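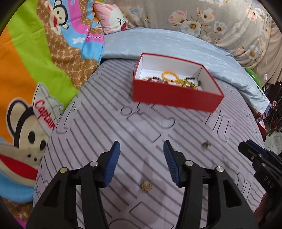
Twice a year I go through all my jewelry, and I do it on the bed. I've tried the kitchen table and I've tried the dresser, and small things roll off both of them and go straight under the radiator. A mattress has some give to it, so a bead stays where you put it. A pale fitted sheet helps too, even one with dark stripes and big outlined letters all over it like mine, and a little gold and brown piece with a bumpy openwork surface shows up on it just fine. Pull the comforter and pillows right off first – I mean onto a chair, not down to the foot of the bed, where earrings go to live in the folds.

The next thing is a box with a white inside. I used to keep everything in a dark velvet-lined case my aunt gave me, very grand, and I could never find a thing in it. Black beads on black velvet, good luck! Now I use an open red box with plain white walls on the inside and I can see the orange bracelet and the black one from across the room. Any sturdy gift box will do the job. If yours has a printed bottom, cut a piece of white card to fit and drop it in.

Put the beaded bracelets in first and lay them flat in their own loops. Elastic ones don't like being stretched around a corner or pinned under something heavy for months. Anything with ridges or bits that stick out goes off to one side, where it can't grab hold of the beads. I learned that from a string of red ones that I had to pick up off the floor one at a time (I found the last of them in May, inside a slipper).

Tangles. Everybody wants to pull, and pulling makes it worse. Lay the whole clump on something flat, shake on a pinch of cornstarch or baby powder, and loosen the middle with two sewing needles. Open every clasp before you start. Give it 10 minutes and if you're getting cross, walk away and make coffee. My neighbor Horacio Pereyra uses a toothpick and a drop of baby oil, and he's much more patient than I am, so take your pick. Don't put powder or oil near anything with glued stones or real pearls.

For cleaning I keep it boring. A soft dry cloth for gold-colored pieces, and a baby toothbrush, also dry, for the ones with lots of little holes. Dust packs into openwork like you wouldn't believe. Plated things lose their color if you scrub them, so go easy. I wipe glass beads with a barely damp cloth and leave them out on a towel for 30 minutes before they go back in the box. Overnight is better if they're strung on cotton.

Check the elastic while you're at it. Stretch it gently and look between the beads – if you can see fuzz or a thin gray spot, restring it now. I buy clear cord and cut 10 inches for a bracelet, which leaves plenty for the knot. Tape one end to the table before you start threading. I forgot the tape once and I won't be forgetting it again.

Singles get a small jar of their own. One earring, a charm with no ring, the odd loose bead. I keep them until the next clear-out and if the partner hasn't turned up by then, they go in the craft tin.

Before you make the bed again, run your hand over the whole sheet, then look down both sides of the mattress with a flashlight. If something tiny is still missing, stretch an old nylon stocking over the vacuum hose with a rubber band and go along the baseboard slowly.

Updated 3/10/22: a couple of you asked about silver. I keep mine apart in a zip bag with the air pressed out and a stick of plain white chalk in with it. Change the chalk when you do your next sort.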